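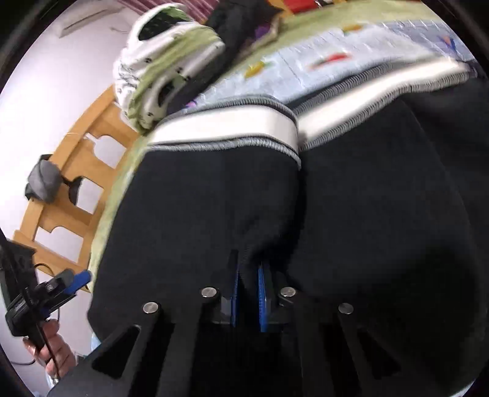

Figure 2. Folding on a bed with a hand-held gripper; black knit garment, two striped ribbed bands.

4.2 Rules for collecting in bedrooms

Most written guidance on collecting manipulation data assumes a table. Tables are flat, they stay where they are put, and they do not come with pillows. The Dustura protocol, which we adopted in July and have been arguing with since, gives 12 rules for handling cloth and mentions beds in one of them, to say that they should be avoided. Our operators fold clothes where people fold clothes, so this was of limited help. In Figure 2 the fingers have closed on a narrow strip of black knit, and the garment is bunched on a patterned sheet with its two white-striped bands running at a slant above the grip. Under the protocol's grasp rule the operator should "approach the nearest free corner." We invite the reader to find it.

We therefore rewrote the grasp rule before anything else. The operator may now take any fold that can be held between the fingers without catching the bedding underneath. Ribbed trim such as cuffs and hems is preferred as a landmark when it is showing, and may be ignored when it is not. Myung wanted a stricter version, in which every episode begins from a standard crumple produced by dropping the garment from shoulder height. We tried this for one afternoon at the Cindthorpe site. Shoulder height proved to be a matter of opinion, and the standard crumple was different every time -- as crumples are.

The second change concerns dark fabric. The original text asks for "adequate contrast between item and tool," a phrase that survived three rounds of review at Mosilmont without anyone asking what adequate meant. A black sweatshirt under a black gripper body fails any reading of it, although blue fingers do a good deal to rescue the situation. We dropped the requirement for the body and kept it for the fingertips. Operators must be able to tell finger from cloth in the live view before closing. If they cannot, they change the fingers or change the garment, and they write down which.

The third change is about clutter. Under the old rule the surroundings were to be cleared "to the extent practical," and compliance ranged from nothing at all to one operator who took down the curtains. Ours says that personal papers, screens and faces stay out of view, and that other belongings may remain with the resident's consent. Pillows are allowed. So is whatever is hanging on the headboard.

Ezeani audited 84 episodes against both versions. Only 7 passed the original text in full, and over half of the failures came from the corner clause alone. We do not claim that the revised rules produce better policies; Section 6 takes that up, with mixed results. They do produce logs in which a reported violation usually means something went wrong. The Nwachukwu checklist, which we reprint in the appendix with our edits marked, still lists "table height" as a mandatory field. Operators working on beds have been entering the height of the mattress, and we have left them to it.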